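Project diary, Pristside laboratory
Garment handling study
9/5/20

The laboratory was opened at the usual hour and the morning was given over to the comparison that had been postponed from the previous session. The question remains the one set out in the study plan: whether a policy trained on demonstrations divided into short stages will perform better on cloth than a policy trained on the same demonstrations left whole. The team at Jirkska has argued for the second method from the outset. The Pristside group has favoured the first, and the results entered below should be read with that preference in mind.

Both policies were trained on the full set of 3,956 demonstrations. No demonstrations were added after the set was closed, and those which had been flagged for late release of the cloth were kept in, as agreed. The Ostus software was restarted before the first trial and the calibration of both arms was checked against the stored values. The left wrist required a small correction. The right did not.

Each policy was given 100 trials. A trial begins with the garment spread by hand on the black table, at an angle drawn from the list, and ends when the arms return to rest or when the operator calls a stop. A fold is counted as complete when the edges meet within the tolerance given in the plan and no part of the garment lies beneath itself in a way that was not intended. Partial folds are recorded but carry no score. This rule has been criticised as severe, and the criticism is fair, but a change at this stage would make the earlier figures useless.

The staged policy was run first. It was slower than had been expected. At each change of stage the arms paused while the next target was chosen, and on several occasions the pause was long enough for the operator to reach for the stop key. The operators have been reminded that a pause is not in itself a failure. Two trials that were stopped early for this reason have been struck out and repeated, and the log has been marked accordingly.

The whole-sequence policy was run after the midday break. Its movements were smoother and a stranger to the work would probably have judged it the better of the two. Its weakness lay in the first grasp. Where the fingers closed on a single layer the fold usually went well; where they missed the edge, the policy carried on as though the cloth were in hand and completed the entire motion with nothing between the fingers. The staged policy made the same error at the same point, but was far more likely to return and try again.

On the final count the staged policy completed 33 more folds than the other. That is a wider gap than the pilot suggested and it will be treated with caution until it has been repeated on a second set of garments. The colleague who keeps the Brynjólfsdóttir scoring sheets has asked for the raw logs, and these will be sent on Monday together with the calibration record.

A separate note is needed on garments with printed panels. It had been supposed that a strong pattern would help both policies to find the edge. The day's logs do not bear this out. The scores for plain and patterned garments were close under the staged policy, and under the whole-sequence policy the patterned garments did slightly worse. One possible cause is that the edge of a print is being taken for the edge of the cloth. This can be tested by comparing the grasp points with the hand-drawn outlines, and the work has been put down for later in September.

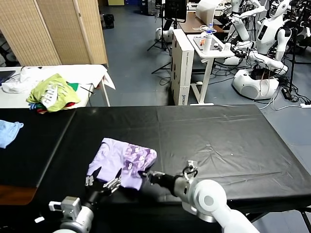 Lavender garment with floral panel on the black table, both grippers at its lower edge.

The sheeting on the table also deserves attention. It has been smoothed and fixed again 3 times since the study began, and it still wrinkles. Shallow folds in the covering appear in the depth data as faint ridges, and although neither policy was seen to grasp at one, the outline of a thin garment becomes harder to separate from its background. A stiffer covering has been requested. Until it arrives the present sheeting is to be pressed flat before each block of trials – not merely at the start of the day – and the time noted in the log.

Matters outstanding: the repeat on the second garment set; the outlines for the printed garments; a decision on whether the pause between stages may be shortened without retraining. The Jirkska team has asked to be present for the repeat, and this has been granted. Arms returned to rest and power isolated at the close of work.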